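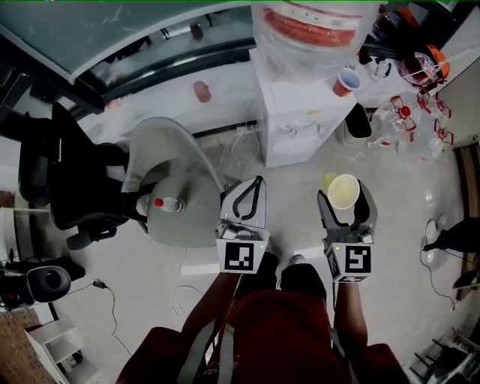

I finally swam the whole lake at Jomlow! All 1,400 meters of it, shore to shore, with Ainhoa Figueroa paddling next to me in her beat-up kayak and yelling at me to stop looking up every ten strokes (she was right, it kills your hips).

Back in July I could barely do 100 meters in open water without flipping onto my back to breathe. Pools never bothered me, but a lake is a whole other animal. The bottom disappears, the weeds brush your feet, and your brain starts making things up. What helped most was going in twice a week, even when I only floated for a bit and got out again. Telmo Llorente also talked me into breathing on both sides, and I grumbled through two weeks of swallowing lake water before it clicked. Now I love it!

The middle stretch was the best part. It was so quiet out there, just my own bubbles and the paddle, and the hills going up and down every time I turned my head.

Next up is the cove at Premari, which has real waves and much colder water. Ainhoa wants to go before the month is over, so I need to find a wetsuit that fits my shoulders. If you have one you like, leave me a comment.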